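Home Browse Issues Authors About Contact

Search this journal Enter keyword Go

3.2 Storage of small parts in home workshops
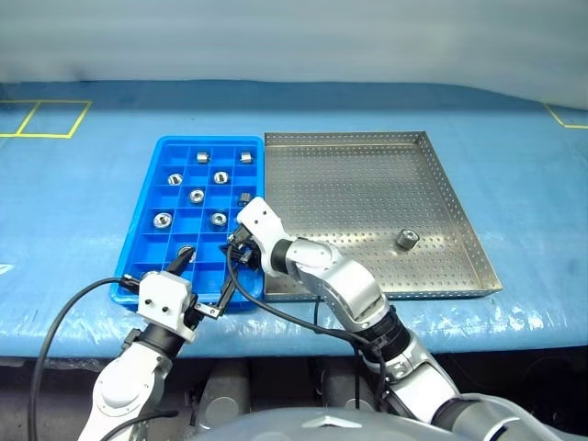 Figure 2. Blue plastic compartment tray on a covered work table.

The survey went to households in Cincombe and Fleltunwood, and 3,009 replies could be used. People were asked where they kept screws, washers, buttons, and other small parts, and how long they had last spent looking for one. Jars and tins were the most common answer in both towns. Divided trays came next, at 28 percent in Cincombe and 35 percent in Fleltunwood.

Tray owners reported shorter searches, but they also tended to own fewer kinds of parts, so the two groups are hard to compare directly. We did not ask about labels. Replies from Fleltunwood mention them often in the comments field, mostly as something the person meant to do. Age of the house had little effect once the size of the workshop was taken into account (see Section 4).

Escobedo was left out of this part of the study. Too few forms came back by September.

Related articles
Garage shelving and floor space in Cornar
Shared tool libraries: a two-town survey
Household repair habits in Escobedo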